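Bandum Community Help > Home and Hobby > Work Surfaces

Sheet on a wood table keeps sliding, what do you use?

Posted by ustberg_mel, Saturday, April 12, 2025

I have a plain wood-top table that I use for all kinds of small jobs, mostly sorting, gluing and wrapping. I keep a big pale sheet over it so I don't scratch the top and so I can find small parts when I drop them. The sheet doesn't reach all the way, so there is bare wood showing on a couple of sides, and every time I lean on it the whole thing creeps toward me.

I tried masking tape at the corners. It holds for a day or so and then lifts. Double-sided tape held better but left a residue that took two evenings to get off. The table stands on carpet, if that matters.

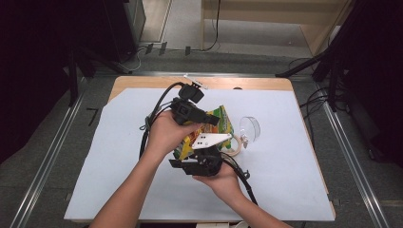

I don't want to screw or staple anything into the top. I would also like to be able to take the sheet off for cleaning. Is there a better tape, or should I be using something else under it? And does anyone trim their corners? Mine catch on my sleeves.

3 replies

hafstein_workroom

Skip the tape and put a non-slip liner under the sheet, the open mesh kind sold for rugs and drawers. Cut it a couple of inches smaller than the sheet on every side so it doesn't show. Wipe the table first and let it dry. Dust is what makes the liner slide.

If you still want tape, run it along the whole edge instead of putting a square on each corner. Masking tape is fine for that, but change it every week or so. Left on wood for months it gets brittle and comes off in little strips. Test it on the underside of the table first if the finish is old.

On the corners, yes, cut them. I take them off at an angle. A square corner always curls up sooner or later, and a diagonal one has less to catch. Do it with a ruler and a knife on a scrap board, not on the table.

Check the carpet too. On thick pile a light table rocks when you lean on it, and that walks the sheet along. Wide furniture cups under the legs helped mine.

pinetop88

Clamps

vusside_bench

Clamps work but they get in the way if you reach over the edge a lot. I used two small spring clamps on the far side only, with felt pads, and left the near side free. It has held for over 3 months. The sheet comes off in a few seconds when I want to shake it out.

I'd also keep cups and snacks on another table. I say this and don't do it.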